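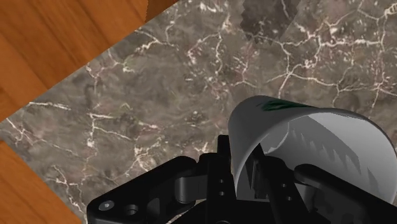
White cup on grey marble with white veining.

Lachlan Costigan has fitted roller blinds for Stalleck for 10 years, and measures every recess at three heights. "Plaster is rarely square," he says. "I order to the smallest width, less 4 millimetres." On drops over two metres he specifies a heavier tube – the lighter one bows and the fabric creases.

Chain or motor? "Motor, if the sill is deep. You can't reach the chain." He allows 30 minutes a window, longer in brick.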